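Chapter 7
Who May Complain, and to Whom: Public Interest Claims in Consumer Law

7.1 The starting point

Most consumer disputes begin with one buyer and one seller. A kettle leaks, a sofa arrives in the wrong colour, a gym refuses to end a contract. The buyer asks for a repair or a refund, and if none is offered, the buyer may sue. The court looks at the contract, hears both sides and makes an order that binds the two of them. Chapters 3 to 6 dealt with disputes of that sort.

This chapter is about a different sort. Sometimes the same fault affects a great many people, each of whom has lost very little. A loss of a few coins is not worth a day in court, and a lawyer would cost far more than the claim. The trader, on the other hand, may have gained a large sum. If the law offered only individual claims, the trader would in most cases keep the money.

Legal systems have dealt with this in several ways. Some give a public body the power to bring proceedings. Some allow a group of buyers to join their claims together. Some let a person or an association with no loss of its own ask the court to act for the public. The last of these is the main subject here, and it raises the question of standing.

7.2 The Rellomstead labels case

We will use one dispute throughout the chapter. It is simple on its facts, and it went through every stage that a claim of this kind can pass through.

Ridel sold children's building sets and shape sorters through shops and by post. Its boxes carried the words "tested for safe use from twelve months". Ladi Okoro, a retired teacher in Rellomstead, bought a set for a nursery and wrote to the firm asking who had done the testing. The reply said that testing had been "carried out in line with company practice". She wrote twice more and received the same sentence.

She then looked at other sets in the range. Of the 16 she examined, all carried the same words and none named a laboratory or a standard. Nothing had happened to any child at the nursery, and she had already been given her money back. She had, in other words, no loss.

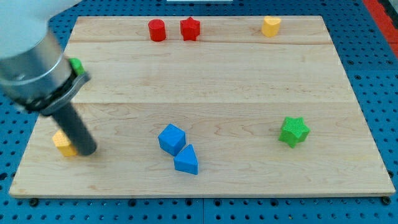 In November she filed a petition asking for three orders: that Ridel disclose its test records, that the local inspector take samples from shops, and that the wording be removed until the records had been checked. She named both Ridel and the inspector as respondents. The petition was supported by a list of 690 households which had bought from the range and were willing to be named.

Ridel's first answer was not about testing at all. It said that the petitioner had no right to be heard.

7.3 Standing

A person has standing if the law allows that person to bring the matter before the court. It is a separate question from whether the claim is a good one. A strong case may fail for want of standing, and a person with clear standing may have a hopeless case.

The older rule asked for a direct personal interest. The claimant had to show that a right of his or her own had been infringed. Under that rule the petition would have ended at once, as the price of the set had been repaid.

The newer approach, which the court followed, asks whether the claimant has a sufficient interest in the matter. The judge looked at four things:

the seriousness of the issue;
whether anyone better placed was likely to come forward;
whether the petitioner was acting in good faith and without hope of private gain;
whether the petitioner had first raised the matter with those responsible.

On the second point, Ridel argued that any of the 690 households could have sued. The judge accepted that they could, but thought it unlikely that they would. On the fourth point the letters were important. A petitioner who goes straight to court without writing to anyone will often be sent away.

7.4 Notice

Once standing had been accepted for the time being, the court directed that notice be given to both respondents. Students often read too much into this step. Notice is a formal message that a claim has been made and that an answer is expected by a set date. It says nothing about who is right. Newspapers tend to report it as a win for the petitioner -- the local paper did so here -- and a respondent may suffer some harm to its name as a result. That is one reason why courts look at a petition with some care before notice is sent.

7.5 The role of the expert

Judges are not trained to test paint or plastic. The court appointed Suleiman Tamuno, a chemist with no link to either side, and gave him written instructions. He was to draw samples from ordinary shop stock and report within a fixed period. The laboratory work went to Nesix, and its fee was to be paid at first by Ridel. We return to the question of cost in section 7.9.

Note what the expert was not asked to do. He was not asked whether the label was misleading. That is a matter of law, and it stayed with the judge.

Questions for discussion

1. Should it have made any difference if Ladi Okoro had kept the set and refused the refund?
2. Suppose that a rival toy maker had filed the same petition. Which of the four points in section 7.3 would cause difficulty?
3. Read the extract from Idahosa in the appendix. Does the author's test for standing differ from the one used here?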